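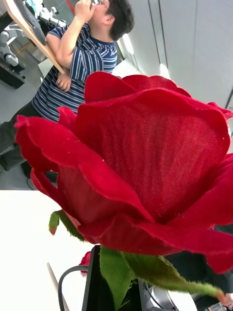 Tips for Teaching a Robot Arm to Handle Silk and Fabric Flowers

Workshop Tips, updated 7/9/22

If you've only ever taught your arm to move blocks and cups, try a fabric flower next. It's so much fun! Petals bend, leaves get in the way, and every stem in the box behaves a little differently, so you learn a lot about your own hands very quickly. These are the tips we keep pinned up beside the bench at the Wedham workshop, tidied up a bit and with the coffee rings removed.

Before you start

Clear the table down to the flower and the vase. Tape measures, pens and snips all wander into the wrist camera's view, and then they're in every demonstration you record that day.

Go over the petals with a lint roller, or a loop of masking tape if the flower is delicate. Fabric roses pick up white fuzz like you wouldn't believe, and a camera that close sees all of it. (A few specks do no harm. We just like a clean flower.)

Trim long loose threads with small scissors. Leave the short frayed bits along the petal edges alone, or you'll be snipping forever and the rose will end up looking like a cabbage.

Check the cable at the wrist. Turn the gripper all the way one way, then all the way the other, and watch the loop. It should move freely and never hook on a leaf.

Where to grip

Go for the stem just under the green base of the bloom. Too low and the head swings around, too high and you pinch the leaves. On our big Ikden roses there's a firm spot right where the stem meets the base, and once you've found it with your fingers you can find it with the gripper every time.

Fold stray leaves down before you close. If one pops back up into the fingers, open, back off and come in again from the other side. Don't tug!

Close slowly. Fabric stems usually have wire inside, and a hard squeeze leaves a kink you'll be straightening with pliers later.

Guiding the arm by hand

Hold it behind the wrist, with a loose grip, the way you'd guide a child's hand with a crayon. If you're pushing hard, something is wrong with your settings, so stop and look at those first.

Keep your own fingers out of the camera's view as much as you can. We had one lovely batch of demonstrations with a thumb in every single one, and the arm seemed quite lost without it.

Stand where you can see the stem. It sounds obvious, but everyone drifts around to look at the flower from the front, and then they're guessing about the part that matters.

Using the remote handles

The handles are better for long sessions because your shoulders don't get tired. Ours are the Dravance kind, with a trigger for the gripper, and it takes a morning to stop over-squeezing.

Move at the speed you'd want the robot to move. Quick little corrections feel clever while you're doing them, but they come back as wobbles when the arm tries the job alone.

Pause for a breath before you grip and again before you let go. Those two pauses did more for our results than anything else we tried, and we were so pleased we put it on the wall in marker.

If you fumble a drop, decide right away whether it's a keeper. A good recovery is worth saving. A mess where you got flustered can go in the trash.

How many demonstrations?

More than you'd hope, fewer than you'd fear. We had decent stem grabs at 500 and really nice ones at 800, all with the vase in the same place. Once we began moving the vase and mixing colors we wanted a lot more, and the Baldursdóttir set (that's our nickname for the big mixed-bouquet collection) is now at 4000. You don't need anything like that for one rose and one vase!

Change one thing at a time: first where the flower lies, then which way it points, then the flower itself. Swap operators too, so the arm doesn't pick up one person's habits.

Looking after the flowers

Fluff the petals between runs with a soft brush. Outer petals flatten first.

Steam out deep creases from a good distance and let the flower dry completely before it goes back on the table.

Retire a rose when the head starts to spin on its stem. A dab of hot glue will hold it through an afternoon, but it won't last.

Store them upright in a tall jar, blooms apart. We do the big spare-parts sort in October, and any bin of single leaves and loose petals is welcome at the bench.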